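Home > Support > My tickets > Ticket history

Category: Bathroom – Basins, taps and vanity units

Ticket 188
Subject: Dull marks on ceramic basin that come back after cleaning
Opened by: Nga Mai
Handled by: Khang Đinh
Opened: Tuesday, June 15, 2021
Status: Closed

Message from customer

We have a Verbeke vanity unit in the small bathroom, white cabinet with the one-piece ceramic basin on top and a single-lever tap. The bowl has started to show marks that don't come off. They are curved lines, mostly between the waste and the back left of the bowl, and there is a dull patch on the flat rim at the back left corner where we keep the soap. When the basin is wet you can't see the patch at all. Once it dries it looks grey next to the rest.

I have cleaned it with washing-up liquid and with Planine bathroom spray. The lines fade for a day and then they are back. I am worried the glaze is worn. The basin is under two years old and I would like to know if this is covered.

Our water is hard. The last letter from the water company gave it as 444 but I don't remember what of.

Reply from support

Thank you for the details. Before we look at the guarantee I need to rule out a build-up on the surface. Please do the following and write back with what you find.

1. Dry the bowl and the rim completely with a towel and leave them for an hour.
2. Run a fingernail across one of the curved lines, then across a clean part of the bowl. Note if the line feels raised, sunken or the same.
3. Put a drop of white vinegar on the dull patch, away from the tap and the waste. Leave it for two minutes, rinse and dry.
4. Tell me what cloth you use and whether the spray is rinsed off afterwards.

Please don't use a scouring pad or cream cleaner in the meantime. Keep the vinegar off the chrome.

Message from customer

Did all of this on Saturday morning.

The lines feel very slightly rough, I would say raised. Clean part of the bowl is smooth. The drop of vinegar left a small shiny spot in the dull patch, so something came off.

The cloth is an ordinary blue one from a multipack. It gets used on the basin and the bath and then hung over the radiator. I don't rinse the spray every time. The bottle says it doesn't need it, or I thought it did. I have read it again and it says to rinse on ceramic.

Reply from support

That points to limescale with cleaner residue on top of it. A worn glaze would feel sunken or the same as the rest, and vinegar wouldn't brighten it. The spray leaves a thin film when it dries, and in hard water the scale holds on to it. The lines follow the way the water runs back to the waste, and the patch at the corner is where water sits under the soap.

Steps to clear it:

1. Take everything off the rim.
2. Mix one part white vinegar to one part warm water in a jug.
3. Lay sheets of kitchen paper over the marks and wet them with the mix. Keep it off the tap, the waste and the cabinet front.
4. Leave for ten minutes. Top up if the paper starts to dry.
5. Remove the paper and rinse the whole bowl with plain water.
6. Wipe the rim and the bowl with a clean damp cloth, starting at the back corners, then dry with a second cloth.
7. Repeat the next day if anything is left.

The silicone along the wall should be rinsed well too. Don't leave any of the mix under the front lip of the basin, where it can run down onto the cabinet.

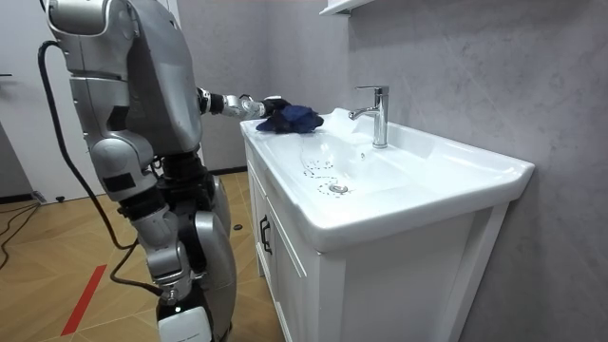 Can the same cloth be used for the wash and for the final dry?

Use two. A cloth that has picked up cleaner will put a thin layer of it back on the ceramic, and you will see it as streaks when the surface dries. Keep one damp for wiping and a dry one for finishing, and wash both without fabric softener.

Message from customer

First round done. The lines in the bowl have nearly gone. The patch on the rim is better but I can still find it if I look along it with the light on. I left the paper on that part for less time because it kept sliding towards the tap.

Also, there is a whitish ring at the bottom of the tap where it meets the ledge. Can I use the same mix on that?

Reply from support

Please don't leave vinegar standing on the chrome. For the ring, wrap a strip of cloth wetted with warm water and a little washing-up liquid round the base for fifteen minutes, then work round it with a soft toothbrush. If it doesn't move, Drellent tap cleaner is fine on that finish – two minutes at most, then rinse and dry.

For the rim, fold the paper smaller and wet it less. It should cling and stay where you put it.

Message from customer

Second round done on the rim and I can't find the patch any more. The tap took two goes with the toothbrush and I didn't need the Drellent. There is still a thin line of white behind the tap that I can't reach properly. I can live with that.

The soap is now in a dish with feet. I wipe the basin down at night with a damp cloth and then dry it, spray once a week and rinsed.

Reply from support

Good to hear. For the line behind the tap, a length of cotton tape passed round the back and pulled from side to side will usually get it. Use it damp, with washing-up liquid only.

I have noted on your record that the glaze was checked and no fault found. This doesn't affect your guarantee. If the marks come back in July with the new routine, reply to this ticket within 88 days and it will reopen. After that please start a new one and quote the number at the top.

Closed by Khang Đinh. Cause recorded as limescale and cleaner residue. No parts sent.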